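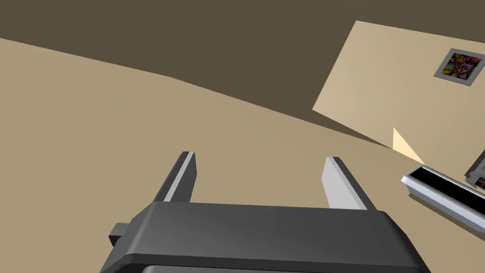
3. Steaming your Dalluvlow suit jacket

Fill the tank, wait 90 seconds, then hang the jacket up and button the top button – it keeps the lapels honest.

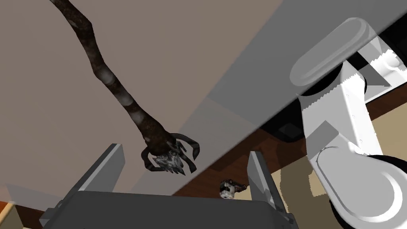 Page last changed: 8/24/22

4. Work down from the shoulders, and please don't rush the sleeves.
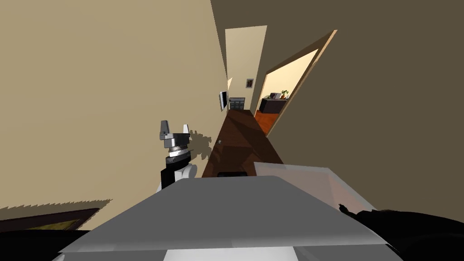

5. Wool needs a good rest after steaming. Give it 30 minutes on the hanger, near a beige wall like this one if you like, but never pressed against it.

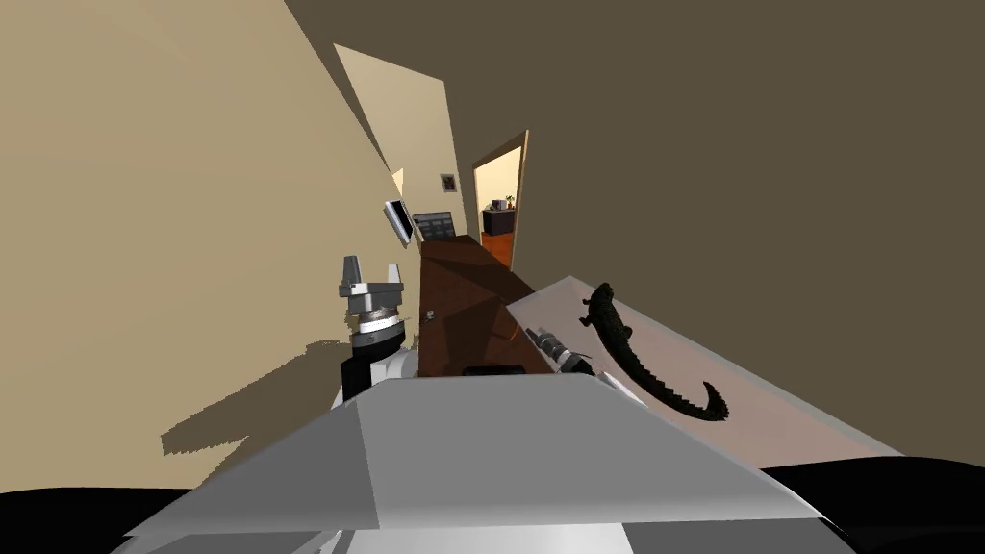
Caution: dark suits show lint terribly. Brush them over something light grey, like the broad housing here, and you'll spot every stray thread.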